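Utensil caddy

A utensil caddy (also utensil holder, cutlery caddy or, where it is used mainly for chopsticks, chopstick holder) is an open-topped container in which long-handled kitchen tools are stored upright. It is kept on a worktop, on a dining table or on a wall rail, and differs from a cutlery tray in that the contents stand on end and are lifted out from above. Most caddies are divided into two or more compartments and have openings in the walls or base.

Terminology

Usage is not settled. Retail catalogues tend to call a single round vessel a "crock" or "pot" and keep "caddy" for divided models. The household goods maker Flarkus lists both under "holders". In a short survey of trade terms, Chrysoula Lazaridis proposed that "caddy" should apply only to a vessel with at least one internal partition, and this article follows her use.

Construction

Common materials are moulded plastic, glazed stoneware, stainless steel and bamboo. Plastic models are usually made in one piece, with the partition moulded together with the outer walls. Stoneware is heavier and less likely to tip, but has fewer openings. Steel models are often made from perforated sheet or welded wire.

Openings serve two purposes: they let water out and let air reach the lower ends of the tools. They may be round, slotted or oval, and are generally placed in the lower third of the wall. A caddy with openings in the base needs feet or a separate drip tray. The Kavix pattern has a removable tray with a raised lip; the tray is emptied by hand and is sold separately as a spare.

Stability depends on the width of the base, the weight of the empty vessel and the height of the load. A light caddy filled on one side only will lean towards that side, and for this reason the heavier tools are normally divided between the compartments.

Contents

The usual contents are spatulas, turners, ladles, tongs, serving spoons and chopsticks. Knives are not normally included. In kitchens where a wok is the main pan, one compartment is often given to cooking tools and the other to chopsticks. Saucepan lids are sometimes propped against the outside of the vessel, although it is not designed to support them.
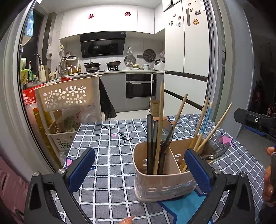
Which way up should chopsticks be stored in a caddy?

The eating ends should point upwards, so that they dry in moving air and do not stand in any water at the bottom. The chopsticks should be taken out by the thicker ends, or by the middle if those ends are out of reach.

Arrangement

Tools are placed with the handle down and the working end up, or the reverse. Handle-down storage makes each tool easy to identify and keeps the working end clear of the base. Handle-up storage is quicker in use and is preferred in some commercial kitchens, provided the vessel is washed daily. Tongs are an exception under either method, as they tend to spring open and push neighbouring tools aside unless they have a locking ring.

Ottar Hägglund, writing on small kitchens, recommends no more than 9 tools to a compartment, not counting chopsticks. Above that number the heads catch on one another and several tools may come out together. Short items, including teaspoons and small whisks, sink below the rim and are better kept in a drawer.

Sorting and refilling

A caddy is emptied from time to time for washing or for sorting. The contents are laid out on a flat surface and grouped by type. Chopsticks are matched in pairs by length, thickness and pattern, and single sticks are set aside. Jerome Dagdag distinguishes two methods of refilling:

Longest first. Long tools go in at the back of each compartment and shorter ones are added in front. The result is tidy, but the order is lost after a few days of use.

Most used first. The tools in daily use are put back at once, and the remainder are returned only as they are needed. Anything still outside after a month is moved to a drawer.

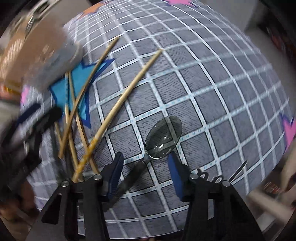 The second method takes longer but reduces the number of tools kept on the worktop. Dagdag notes that it does not suit shared kitchens, where each person has a different set of daily tools.

Cleaning

Residue collects at the inner corners and along the foot of the partition. Plastic caddies are washed in warm water with a narrow brush and left upside down to drain. Bamboo ones are wiped and dried straight away. Wooden tools should be fully dry before they are put back, particularly where the vessel has no openings.

See also

Cutlery tray
Dish rack
Knife block
Spoon rest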